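**Tapering off codeine after a back injury: how slow is slow enough?**

Tagged: dependence, painkillers, tapering

I hurt my back at work in January and was put on paracetamol with codeine. I'm still on it months later, 11 tablets a day at the worst point and eight now. My back is mostly fine. When I miss a dose I get sweats, a runny nose and a foul mood, so I know what's going on.

My GP has moved away and the new clinic (Kirui Medical, if anyone local knows it) can't see me for a fortnight. I'd like to start cutting down before then. How fast should I go? A bloke at work says just stop and get it over with in a week. I've also been looking at a herbal product called Vedero that's meant to take the edge off.

**Answer 1** (accepted)

I was on codeine for a bit over two years and have been off it for three. Don't wait the fortnight to talk to someone. A pharmacist can go through your doses with you today, and most state alcohol and drug lines answer at any hour and don't need a referral. At 11 tablets a day you were over the daily limit for paracetamol if yours are the 500 mg ones, so mention that first. They may want a blood test for your liver.

As for speed, mine was cut by one tablet a fortnight, with a hold whenever I was struggling. I held twice. Other people go quicker. The rate should be set by whoever is prescribing, who will know what else you take and how your kidneys and liver are doing.

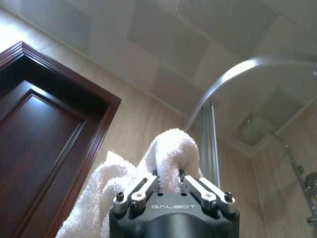

**Can I have the pharmacy hold the tablets for me?**

Ask for staged supply. The prescriber writes it on the script and the chemist gives you a few days' worth at a time, or daily if that suits better. There can be a small fee. Mine was done through the Kesik Street chemist and came to 73 dollars over the whole taper.

Other things that helped me:

- Same times every day, written down. I used the back of a calendar.
- Telling my sister, so there was someone to ring at 9 pm when I wanted an extra one.
- Keeping up the physio. Some of my back pain was withdrawal and some was plain stiffness, and I couldn't tell which until I was moving again.

After you've cut down, your tolerance drops. Going back to your old dose can put you in hospital. Ask about take-home naloxone while you're at the counter.

**Answer 2**

Went cold turkey off mine. Four bad days, then fine. Wouldn't bother with all the calendars.

> Reply: Glad it worked for you, but you said in another thread you were on two a day. Different situation.

**Answer 3**

On the Vedero question, leave it alone until a pharmacist has read the label. I bought something similar called Florix and it had an ingredient that doesn't mix with the antidepressant I take. Found that out afterwards. It didn't do anything for the sweats either.

Also ask the clinic to put you on the cancellation list. I got in four days early that way.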